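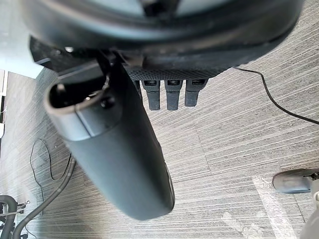 Why Do Cups and Bottles Have Their Own Homes?

Reading time: 2 minutes
Last updated: 2022-07-10

Have you ever gone looking for your favourite cup and found it under the sofa, or behind the curtain, or (oh dear!) in the bath with the toy ducks? Cups and bottles are great wanderers. They go wherever we go, and then we put them down and forget all about them, and there they stay until somebody wants a drink.

That is why most kitchens have a special home for each kind of thing. Today we are going to find out about some of those homes, so next time you help with the tidying you can be the person who knows where everything goes.

What shape is it?

Cups, mugs and drinking bottles are nearly all the same shape when you think about it. They are cylinders, like a tin of beans. A cylinder stands up very nicely on its flat end, but lay it on its side and off it rolls!

Plates are a different matter altogether. They are wide and flat and round, and they can be stacked in a pile or stood up on their edges, one behind another, like books on a shelf. A drawer with thin wire dividers is just right for this, because every plate gets its own little slot to lean in.

The sink and the rack

When something has been washed, water clings to it in drops. If you put it straight into a dark cupboard, those drops have nowhere to go. A rack with slats lets the water drip through the gaps, and if the rack lies across the sink, the drips go down the plughole and your socks stay lovely and dry. A pink plate can rest there, or a blue one, or the big one you only use for birthday cake.

Mugs are heavier than they look, so it is a good idea to carry them with both hands, one on each side, all the way to the drawer. 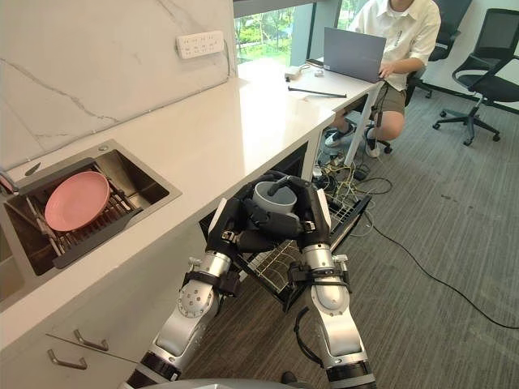 Try it yourself: the two-minute tidy

Ask a grown-up to set a timer for 2 minutes. Walk round your home and look for cups and bottles that have wandered off. Look on the floor, too, as bottles love to roll along the carpet. Bring each one back to the kitchen and leave it beside the sink, well away from the edge. If you find one made of glass, call a grown-up to carry it for you.

Did you find any in a really funny place? Tell us in the comments!

1,036 shares
15 comments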